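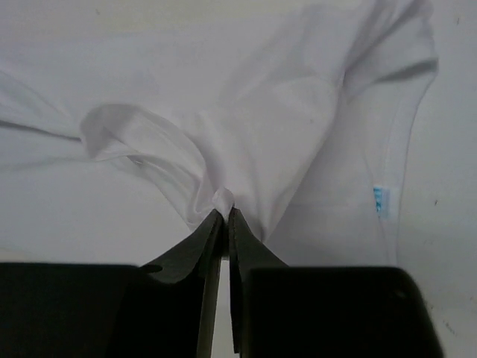 Gripper on a white T-shirt at the Kimotby folding cell, wrist camera view.

Kimotby laundry: folding cell, interim report to Closis
Prepared by Mabli Eynon, operations. Period covered: through the end of July.

Summary

The cell folds shirts. It does not yet fold them at a rate or a quality that would let us take anyone off the hand tables, and I would not plan next year's staffing on the assumption that it will. The grant application said the cell would "free staff for higher-value tasks" within the first period. I have looked for the higher-value tasks and found one, which is standing next to the cell.

What was done

The Vusero arm was installed and passed its safety check in the second week. Triin Lill trained as lead operator and then trained two others from the day shift. We limited the work to plain T-shirts because towels were already handled well enough by the old flat folder, and because T-shirts are what people on the tables complain about most.

During the counted trial the cell attempted 559 shirts. Of these, 123 had to be finished or redone by hand. The supplier's own summary leaves out shirts where the operator stepped in before the fold began, for example to turn a shirt face up or pull a sleeve out from underneath. I have counted those as hand work, since a person's hands were doing it. We should agree on one definition before the next report, or we will keep sending you two different numbers.

Where it has trouble

White shirts on the white table are the worst case. The edge of the cloth is hard to pick out, and the gripper will sometimes take hold of the body of the shirt when it should be at a hem or a shoulder. When it pulls from there the whole shirt draws in toward the fingers and has to be spread again. Vusero suggested changing the lighting. We changed the lighting. Triin's view, and mine, is that a darker work surface would do more, and it would cost very little. I asked for one on a Wednesday call and was told it would "affect the model." I would like that explained in writing.

Doubled-over sleeves are the second problem. A person shakes the shirt once and the sleeve drops out. The cell has no equivalent of the shake.

Thin, worn shirts do worse than new ones. Most of our stock is worn.

Effect on staff

No positions were cut and no hours were reduced, as promised. I want that on record, along with the fact that the promise runs only to the end of the grant.

The operators' work has changed more than the application suggested it would. Feeding the cell means laying each shirt out roughly flat, watching, and stepping in. Two of the three operators said it was easier on the shoulders than table folding. All three said it was duller, and one asked to go back to the tables after 12 shifts. We let her. The tables are where people talk, and the cell sits by itself behind a guard at the far end of the room.

There is also a pay question we have not settled. Triin now clears faults, keeps the log and answers the supplier's calls, and she is still on the folding grade. I have asked for a regrade. If the cell needs a skilled operator to run, that wage belongs in the cost of the cell, and the savings estimate we were given does not include it.

The tables have been shorthanded while operators are at the cell. We covered the gap with overtime, more than the budget line allows.

Software update

Vusero installed the new grasp software, called Yang, near the end of the period. The demonstration was good. It used the supplier's shirts, which were colored and new. I do not yet have enough shifts on our own stock to report a change, so I am not reporting one.

Next period

Run Yang on ordinary mixed loads, with our count used as the official one.
Get a dark table surface fitted, or a written reason why not.
Settle the operator grade before anyone else is trained.
Move the cell closer to the tables if the guard layout permits.

We are not asking for more money at this stage. I would ask that the target of a second cell be taken out of the plan until the first one can get through a normal morning's load without a person at its side.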